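The Night List

In September the company put the grippers in the returns hall, and by the end of the month I was working at a desk for the first time in my life.

Before that I was a sorter. I stood at table 19 at Barrientos, and people's unwanted things came to me in boxes. I opened each one, looked, turned it over, and put it on the right shelf. Toys, lamps, parts of a tent. My hands knew the weight of everything. We were 31 on the shift.

Now the machines practice inside a computer before they touch the real thing. The system is called Vavuneo, and every evening at six it sends me a list of the objects it was not sure how to hold. I look at what it did and I write "good" or "again." This is all my work.

The first week I wrote too much. I wrote that a long thing should be held closer to its heavy part. The supervisor came and was polite. She said the system reads only the two words.

"So who reads the others?" I asked.

She thought about it. "I do, sometimes," she said.

After that I wrote a little more – for her. 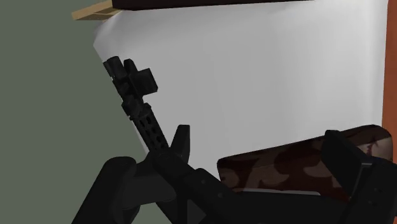 Does a person still need to know how a thing feels in the hand? The work goes faster without it, but somebody has to know when a grip is wrong, and for now that is a person who once did the holding.

I put "again" for a rifle-shaped thing that night, and then I changed it to "good," and then I went for coffee.

Table 19 is still in the hall. They keep spare cables on it. When I pass I put my palm on the edge, where it is smooth from my sleeves, and I go up the stairs to my list.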